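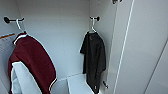 Jacket on its hook, wardrobe open

Tips for keeping up a book blog when youve no time. Quick ones, kettle's on.

Write the post title first. Always.
Keep a list of titles people leave in the comments, with who said it. Hoi-yan Ng put me on to Skirwood that way, all 462 pages of it.
Set a timer, 20 minutes, one review. Stop when it goes. 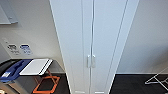 White cupboard, doors shut

Answer comments over breakfast, 5 at a time. Spooky reads: start in July or you wont get through them by Halloween. Queue posts for 16 days ahead if you can, I never manage it. Save drafts somewhere else aswell. Lost two last month, still cross.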